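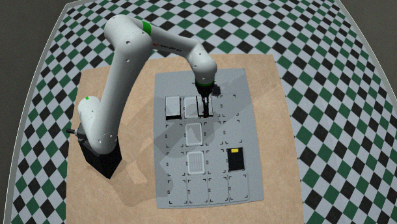 Abb. 5.1: Simulierte Arbeitszelle mit Roboterarm, Parallelgreifer und Deckmatte. Der Greifer hält ein Tray in der obersten Reihe.

Kapitel 5
Vom Protokoll zur Bewegung: Planung auf dem Labordeck

Ein Laborprotokoll kennt keine Gelenkwinkel. Es enthält Anweisungen wie »Platte P2 nach Slot B3 umsetzen« oder »Deckel abnehmen und ablegen«. Der Roboterarm wiederum kennt keine Slots. Er erwartet eine Folge von Gelenkstellungen mit Zeitstempeln und einen Befehl zum Öffnen oder Schließen des Greifers. Zwischen beiden Ebenen liegt die Software, um die es in diesem Kapitel geht.

In Kapitel 4 wurde die inverse Kinematik für eine einzelne Zielpose gelöst. Für einen Transportauftrag reicht das nicht aus. Schon das Umsetzen einer Platte um einen Slot besteht aus Anfahrt, Absenken, Greifen, Anheben, Transfer, Absenken, Öffnen und Rückzug. Jeder dieser Abschnitte stellt andere Anforderungen an den Planer. Beim Transfer ist der Weg weitgehend frei, solange keine Kollision auftritt. Beim Absenken muss sich der Greifer auf einer Geraden senkrecht zur Tischfläche bewegen, denn ein seitlicher Versatz würde die benachbarte Platte treffen. In Abb. 5.1 stehen drei Labware-Teile nebeneinander in der obersten Reihe, und die Finger greifen das rechte von ihnen von oben.

5.1 Das Deckmodell

Grundlage aller weiteren Abschnitte ist das Deckmodell. Es ordnet jedem Slot ein lokales Koordinatensystem zu und jedem Slot höchstens ein Objekt. Die schwarzen Eckwinkel auf der Matte markieren die Slots für den Menschen; im Modell entspricht jedem Slot ein Eintrag mit Name, Ursprung, zulässigen Labware-Typen und aktueller Belegung. Eine Deckelplatte, ein Tip-Rack und ein schwarzer rechteckiger Behälter wie am rechten Rand der Matte unterscheiden sich für den Planer vor allem in Höhe, Greifhöhe und Kollisionskörper.

Wir verwenden durchgehend das Übungssystem Hurklow, das aus 2 Prozessen besteht. Der Deckdienst verwaltet das Modell und beantwortet Anfragen zur Belegung. Der Planer fragt dort den Zustand ab, berechnet die Bahn und meldet den Vollzug zurück. Die Trennung hat einen praktischen Grund: Der Deckdienst muss auch dann eine gültige Auskunft geben, wenn eine Planung abgebrochen wird.

Besondere Aufmerksamkeit verdient das gegriffene Objekt. Sobald sich der Greifer schließt, gehört die Platte nicht mehr zum Slot, sondern zum Werkzeug. Ihr Kollisionskörper muss mit dem Arm mitbewegt werden. Wird dieser Übergang vergessen, plant die Software mit einem leeren Greifer und hält eine Bahn für frei, auf der die Platte anstößt — einer der häufigsten Fehler in studentischen Lösungen.

5.2 Zeitverhalten

Für jeden Transferabschnitt steht dem Planer ein Budget von 2000 ms zur Verfügung. Findet er in dieser Zeit keine gültige Bahn, wird der Auftrag mit einer Fehlermeldung zurückgegeben und der Arm bleibt stehen. Nach 3000 ms ohne Antwort betrachtet der Deckdienst den Planer als ausgefallen und sperrt alle beteiligten Slots. Beide Werte sind in der Konfigurationsdatei einstellbar und sollten für die Aufgaben dieses Kapitels nicht verändert werden.

Die Simulation bildet Geometrie, Gelenkgrenzen und Greiferzustand ab. Verformung der Platten und Flüssigkeitsbewegung sind nicht modelliert. Eine Bahn, die in der Simulation gültig ist, muss deshalb vor dem Einsatz am Gerät zusätzlich auf ihre Beschleunigungen geprüft werden (Abschnitt 5.6).

Vorausgesetzt werden homogene Transformationen (Kapitel 2) und die inverse Kinematik (Kapitel 4). Kenntnisse über abtastende Planungsverfahren sind hilfreich, werden in Abschnitt 5.4 aber noch einmal eingeführt. Die Programmieraufgaben am Kapitelende beginnen mit dem Auslesen der Slotbelegung und führen bis zum vollständigen Umsetzauftrag mit Fehlerbehandlung.

© Figueroa Lehrbuchverlag | Kontakt | Impressum | Nach oben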